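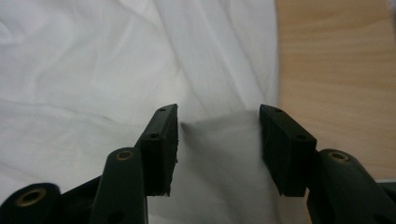
Vurndale Equipment Fund -- Progress Report for April

Prepared by Gangadharan Ramasamy, Zeltley Linen Services

Dear all,

Thank you again for your patience while we got this report together. It has been a full stretch for us, and I'm glad to say most of the news is good, though the budget needs a talk before we go much further.

As you'll remember, the first part of the grant was for hand-held grippers, so that our own people could record cloth handling on the table before we commit to a robot arm. We now have 10 of them. Fabric is as fussy as everyone warned us it would be, and plain white sheeting is what we have spent most of our hours on. Picking up a fold between the two fingers sounds like a small thing until you try to do it the same way all afternoon! The team has become very good at it, and I'd like that noted somewhere official.

To date we have 155 hours of recordings that passed our checks. The plan asked for fewer by this point, so we are comfortably ahead, and I have moved two people over to sorting and labeling.

Spending

The grippers came in under budget. Finger pads did not, as we go through them faster than I allowed for. I have put 24 spare pairs into the next order and would ask that you let me carry the savings from the grippers across to cover them. Storage for the recordings is on track.

The arm

We have two quotes in hand. Grewal is the cheaper of the two and can deliver in some 18 weeks, but their price leaves out the mounting table and the training days, and once I add those back the gap nearly closes. Jevosport costs more up front and includes a service visit each year. I lean toward Jevosport -- mostly on account of the service, as we have no one on staff who could take an arm apart and put it back together -- but I would be happy to be talked out of it. Both firms have agreed to hold their prices until the end of June.

What we need from you

A yes or no on moving the gripper savings, please, and half an hour on the phone about the two quotes. Mornings before ten suit us best, while the floor is still quiet. I have also asked our electrician to price a new circuit for the back wall, whichever arm we choose, and will send that figure along as soon as he gets it to me.

With warm thanks from all of us,
Gangadharan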